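Sorting small chargers and adapters

Start with a clear table and a shallow plate or tray. Plastic is fine, and a raised rim keeps small pieces from sliding off. Bring over everything from the drawer and set it to one side.

Pick up one adapter at a time and read the label. If you know which device it belongs to, put it on the plate. If you don't, leave it on the table next to the plate and keep going. 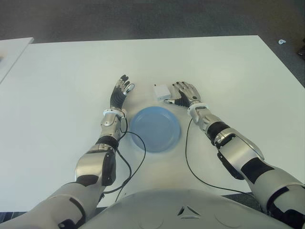

Cables come last – they tangle with everything else. Coil each one loosely, close it with a twist tie and lay it beside its adapter.

When the plate is full, move the matched sets into zip bags and write the device name on each bag. I keep mine in a Skundby box on the hall shelf. Unmatched adapters go in a separate bag marked May, and I check it again after 3 months.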